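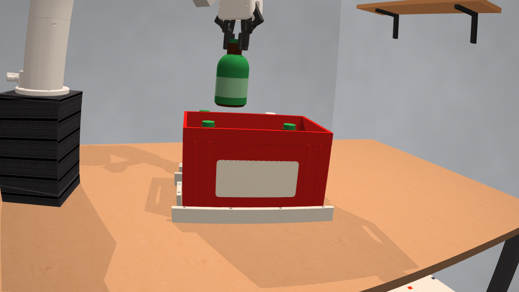 Crate packing going over to arms at Tadgate, what happens to the rest of us?
Forum: Warehouse and packing

nonedlow_nick
They showed us the simulation in the canteen at 2. One arm, red crate held in a fixture, the gripper has the bottle by the neck and takes it over the back edge. Grivimico are doing the install in March. There are 40 of us on packing across both shifts and all we've been told is "roles will change". Anyone been through this?

palletpat
We had it at Haverford. Two cells to start with. No redundancies on my shift but the agency people stopped being called in, so make of that what you like. I went from packing to minding a cell. Easier on the shoulders, much harder on the head. You spend the day waiting for it to stop.

kanokwan_r
I'm on the project side at Tadgate, so I'll put my name to this: Kanokwan Rojanasak. The plan is for packers to be trained as cell operators first, before anyone is hired from outside. Training is paid and in working hours. I can't answer on shift numbers because they haven't been settled.

grumbleweed
"Haven't been settled" means they have and you'll hear later. Same words we got when the labeller came in.

kanokwan_r
I understand why you'd think that. I haven't seen a figure.

palletpat
Nick, ask what grade the operator job is on. Ours stayed on packer's pay for more than 2 years while we were clearing faults and doing resets. The union got it sorted in the end but no back pay.

lineside_jo
I'll disagree with grumbleweed a bit. My wrists are finished from lifting bottles by the neck all day and I'd happily hand that over. Get the grade in writing, yes, but I won't miss the job itself.

grumbleweed
You won't miss it till they cut your hours, Jo.

nonedlow_nick
Thanks all. Kanokwan, is the grade something you can find out? And who calls an engineer on nights, us or the shift lead?

kanokwan_r
Shift lead for now. I'll ask about the grade and post it here.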